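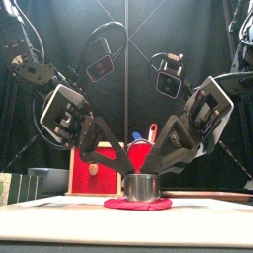

1/ Rundano 6 is out and I've had it on my main machine since this morning. It's a free audio editor for Linux, if you haven't come across it. Notes as I go.

2/ Installing: there's a Flatpak and a .deb. I used the .deb on the desktop and the Flatpak on the laptop. The .deb pulled in 17 packages, mostly codecs. The Flatpak was slower to download but needed nothing else.

3/ If you're on version 5, back up your projects folder first. Version 6 converts a project the first time you open it and version 5 can't read it afterwards. There is a warning, but it's a small yellow bar at the top and I clicked straight past it.

4/ The big change is non-destructive effects. You put a compressor or EQ on a track and it stays live. In 5 you applied it, listened, hit undo, changed a number and applied it again. I edit a community radio program every fortnight and that was most of my evening.

5/ Effects sit in a panel on the right called the rack. Drag to reorder, click the dot to bypass. The colour of the dot is hard to make out on the dark theme. Grey for on, slightly darker grey for off.

6/ Noise reduction has been rewritten. You still sample a bit of room tone first. On an interview I recorded next to a fridge, the old one left a watery sound under the voice. The new one leaves some hiss at the default setting, which I prefer.

7/ It is heavy on the processor though. A 47 minute interview with noise reduction live on 2 tracks made playback stutter on the laptop. Right click the track and choose Freeze and it renders to a temp file. Playback was fine after that.

8/ Temp files go in your home directory by default. If your home partition is small, change it under Preferences > Storage before you freeze anything long. You have to restart the program for it to take effect.

9/ PipeWire is now the default. My USB interface showed up without any fiddling. JACK is still in the list. ALSA has been moved to a tick box under Advanced, so look there if your device has vanished.

10/ Keyboard shortcuts: split is now S, it used to be Ctrl+I. You can get the old set back by choosing the Classic keymap. I've done that. Custom shortcuts from 5 were not carried over, so export them before you upgrade.

11/ Things that are still missing: no video track, no batch export, and you can't rename a marker from the timeline. You have to open the marker list and do it there.

12/ One crash so far – pasting between two projects with different sample rates. Autosave brought back everything except the paste. Kacper Tokarz has already logged it on the tracker with steps to reproduce, so add your details to his report and don't open another one.

13/ Someone asked about plugins. LV2 works. The Kincaid reverb loads, but its window opens behind the main one on Wayland. The Wunar de-esser is fine. I don't use VSTs so I can't help there.

14/ Also asked: does it run on old hardware? The laptop is a hand-me-down with 8 GB of RAM and it's usable if you freeze tracks. Turn off the live spectrogram too, under View. It's on by default for new projects.

15/ Translations are patchy. The menus are done for most languages but the new rack panel is English only for now. The strings are up on the project's translation page if you want to have a go.

16/ I'm bringing the laptop to the Lidavdale Linux group meet-up in November if anyone local wants to try it before upgrading. Bring headphones.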